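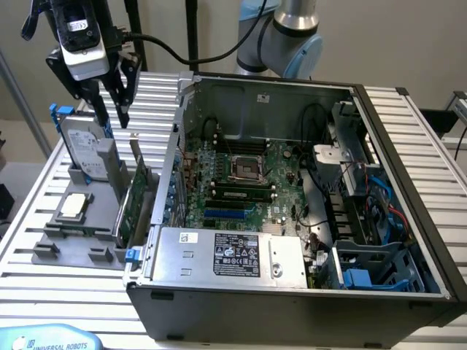

Side panel off, CPU socket empty, one stick of RAM still in its slot.

Old Dell tower – what's worth saving before I rebuild it?
Posted in Computers and Repairs, Fallton Community Help

I've picked up an older desktop tower for 40 dollars and I'm having a ball with it! I've never had one apart before. I'd like to get it going as a homework machine by December. There's no processor or cooler, but the board, power supply and drive cage are all there. Where would you start? And is it worth putting money into something this old?

uso_tinkerer
Oh, you're in for a good time, these are lovely cases to learn on! Lay it flat on its side like you have and give yourself plenty of light. Look up the exact model on the service tag before you buy a chip, as the socket and the BIOS version both matter. I paid 36 dollars for a used processor with its cooler and it's been brilliant. Keep a cap on that socket while you wait for parts, bent pins are heartbreaking. And pull the hard drive out and set it aside until the rest is sorted. 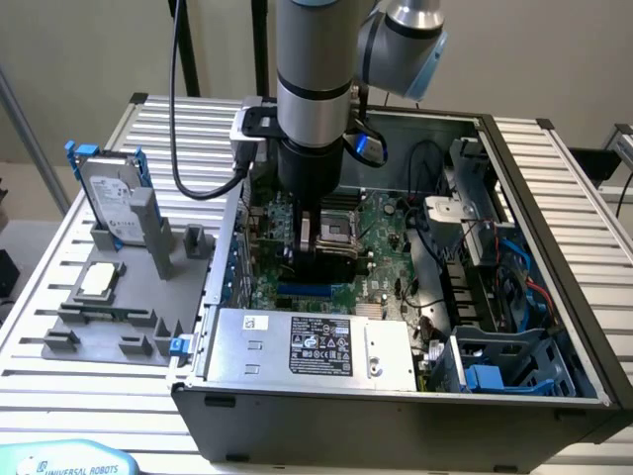
Do I need new thermal paste if the cooler is second-hand?
Clean off the old stuff with isopropyl alcohol and a lint-free cloth, then put a small fresh dab in the centre of the chip. A cheap tube does plenty of builds.

vulach_parts
just get a new one mate, not worth it imo

onishi_bench
I'd keep it! Mine had been in the garage for nearly 13 years and came up a treat after a blow-out with compressed air. Go to 2 matching memory sticks if the budget allows, and change the coin battery on the board while everything's easy to reach. Expansion cards are the fun bit – switch off at the wall, unplug, touch bare metal, then line the card up with its slot and press evenly.

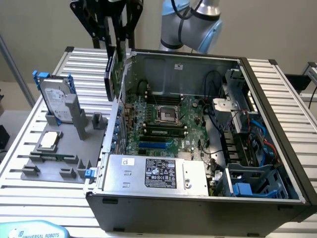

Related threads: Which slot does my expansion card go in?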